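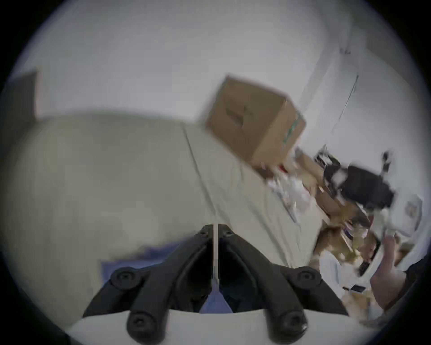

A secondhand carton should be judged by its vertical edges before anything else. The panels carry very little of the stacking load. Most of it goes down through the four corners, and once a corner has been crushed and pushed back into shape it will fold at the same point again. For this reason I look at a box the way the brown one is standing at the far edge, turned so that a corner faces me and two sides can be compared along their shared edge. Face-on, a box with a failed corner looks much the same as a good one.

The background is that the Solard apartment has to be empty by May, and I am packing it one category at a time. Furniture is last. Books went first, into small cartons. What remains is the bulky and light category: eyewear, small electronics, cloths, mats, packaging I should not have kept, and the papers, which I will come to.

Storage is booked with Stimard, at their Amaral site. They charge by volume and do not care about weight within reason, so a half-filled box costs the same as a full one. My running list stands at 651 line items. The previous move's list, which I kept, had 1,821, although that one recorded every book individually and this one records books by the carton. The two totals should not be compared.

Sorting surface

I tried the floor, the dining table and the bed. The bed won. It is the largest level area in the apartment, it can be reached from more than one side, and small parts do not roll off it. The disadvantage is that a mattress is compliant. A heavy box sinks at one edge and everything near it slides toward the depression. Heavy cartons therefore go on the far side, away from the loose items, and stay there until they are taped.

A plain sheet also helps. White parts on a white sheet are easy to miss, and patterned sheets are worse. A mid-tone with no pattern is best. If the sheet has a seam, use it as the boundary between sorted and unsorted. I had been using string for this, which moved. 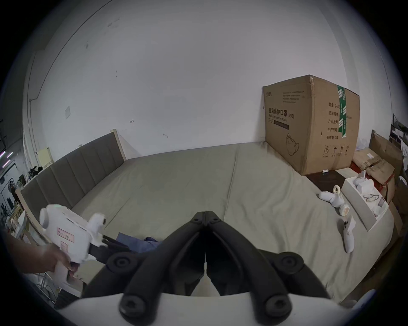

The bed in use as a sorting surface: mask carton on the right, open tray and safety glasses in front of it.

The large carton is printed for medical protective masks (N95), in Chinese with a smaller line in English. Printed cartons of this type have one practical advantage over plain ones, in that the faces can be told apart. There are fields for quantity, carton specification, batch number and production date, and a shelf life of two years, which applies to the original product and has no bearing on the box. The handling symbols near the bottom are still useful if the box is going to be carried by other people.

The disadvantage is that the printing describes something other than what you put inside. My rule is to put my own label on two adjacent sides, at the same height, and to strike through the old heading with a marker. One label is not enough. In storage, a box will be stacked with the labeled side to the wall.

The shallow white tray holds a pair of clear safety glasses and some other white items. Open trays are poor for transport and very good for sorting. A tray keeps a group together while its final carton is being decided, and it can be lifted in as a unit. Clear lenses should go in last, wrapped in cloth, with nothing hard above them. Paper is acceptable for the frames but I would keep it off the lenses.

Small white handheld pieces are the awkward group. They differ in outline (one has a ring loop, another has a round end) and will not nest. I lay them side by side first and count the gaps as volume. For my set I allow some 7 liters. Anything with buttons goes in with the buttons facing up, and any removable batteries are taken out and bagged separately.

The dark brown mat goes flat at the bottom of a carton, where it serves as a base layer.

Papers

The papers at the end of the bed are not sorted. They were to go onto the Wanden shelf unit, but that has already been taken apart and its hardware bagged, so they have spread over whatever was closest. Loose paper packs densely and is heavier than people expect, so it should be treated like books: small cartons, filled to the top, tape doubled across the bottom seam. I have four cartons of the right size and will probably need six.

Tape widths and the labeling scheme will get a separate post once the first load has gone to Amaral.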